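The Case for a Loud Tablecloth

I grew up in a beige-tablecloth house. Beige for weekdays, white for company, and a plastic cover over both if anyone under twelve was eating. So it took me a long time (I mean decades) to buy a cloth with an opinion, and now I can't shut up about them.

The one that got me started is orange. Really orange, traffic-cone orange, with white capital H's all over it in big swooping rows that get smaller as they head for the rim of the table. Then comes a wide cream band, and then a zigzag edge in orange and white like the teeth on a bread knife. My sister asked what the H stood for. I told her "hungry" and she accepted that, so that's the family answer now.

I found it in May at the Plandbridge flea market, folded up under a stack of place mats. The seller wanted 7 dollars, I offered 5, and we settled on 7 because I am terrible at this. I'd gone out for a lampshade. I still need a lampshade.

What I didn't expect was how much it would change the way I set a table. With a plain cloth I was always adding things — candles, a runner, little dishes of nuts that no guest ever touched. The H's don't want company. I put a vase of tulips on there the first week and it looked like a fight had broken out, so off came the tulips, and off came the flowered plates too. I tried the blue pitcher. No. I tried my grandmother's green glass cake stand, which I love more than most of my relatives, and it went right back in the cupboard.

Plain metal is what works. A big stainless steel bowl with a rolled lip and those stepped rings down the sides, the kind you'd mix potato salad in for a crowd, looks like a million bucks on orange.

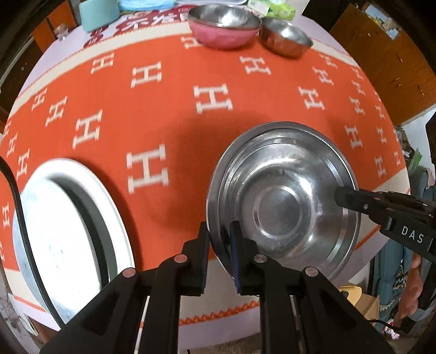

I'd always thought of steel bowls as back-of-the-kitchen stuff, something you scrape the food out of before you let people see it. Now I serve right out of them. Popcorn, rolls, a mountain of clementines, the big green salad that used to get moved into a wooden bowl for the sake of manners. One less thing to wash, too! And they weigh next to nothing, so you can pass one down the table with a full load and not pull a shoulder.

If you're shopping for one, go wider than you think and check the lip. A rolled edge is so much nicer to grab than a thin raw one, and it doesn't bite your fingers when the bowl is heavy. The restaurant supply place over in Atholm keeps them stacked by the back door, and I came home with 2 when I'd promised myself I'd look and leave. Dents are fine. Mine have picked up a few and I like them better for it.

A word about round tables, which I'm also going to be bossy about. A cloth with a border wants to be centered, and you will not get it centered on the first try. I lay mine down, walk all the way around, tug, walk around again, and then somebody sits down and drags the whole thing two inches south with their knees. I used to get up and fix it. These days I let it hang crooked until dessert.

As for washing, cold water and the line, and I iron the middle only. I did once send it through with the dish towels and ended up with a set of peach dish towels, so do learn from me there. My friends have started bringing their own finds over to try on my table, and last time it was a purple one with lobsters. We ate chili on it out of the steel bowl, and I've been looking for lobsters ever since.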